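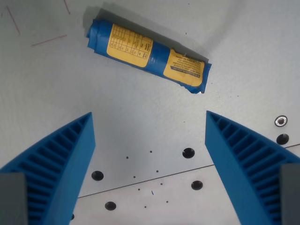
Blue wrap, yellow labels, grey surface.

How to keep a scorebook for your Saturday-league football side

Every club has one person who insists they scored more goals last season than they did. At ours it is Leif Engebretsen, and the only cure is a book. You need a hardback notebook, a pencil, and a willingness to stand in the rain looking at other people's shins.

Before kick-off

Rule a double page for each match. On the left put both line-ups in shirt order, with the substitutes underneath. On the right, draw four columns: minute, player, event, notes. Write the opposition's names down early. Ask their manager for them while he is still in a good mood, which in the case of Brastov means well before the warm-up.

Leave a wide margin. You will need it when Sixten Haugland swaps shirts with somebody at half-time and doesn't mention it.

During the match

Keep your codes short. I use G for goal, A for assist, Y and R for cards, and S for a substitution with an arrow pointing on or off. An own goal gets OG and a small sad face, though the face is optional.

Write the minute first and then the player. If you start with the player you will look up, see something else happen, and be left with a name and no idea what he did. For a scrappy goal, put a question mark by the scorer and carry on watching. Our 4-3 win at Ulard had three question marks in it and one of them is still there.

Assists cause most of the arguments. Decide on a rule before the season starts and write it inside the front cover. Ours says the last pass counts, deflections off a defender don't, and neither does shouting "leave it".

After the whistle

Check the score with the referee, then settle the question marks with both captains before anyone reaches the bar. Siv Isaksson, who kept the book before me, would accept no corrections after five o'clock. I have kept that rule and recommend it.

Ink in the page that evening and add the totals to a running table at the back: appearances, goals, assists, cards. Count a substitute appearance separately, written in brackets, so 26 (4) means 26 starts and four off the bench.

Take a photo of the table once a month and send it to someone sensible. We lost half of November to a flask of soup, and Leif has claimed a hat-trick from it ever since.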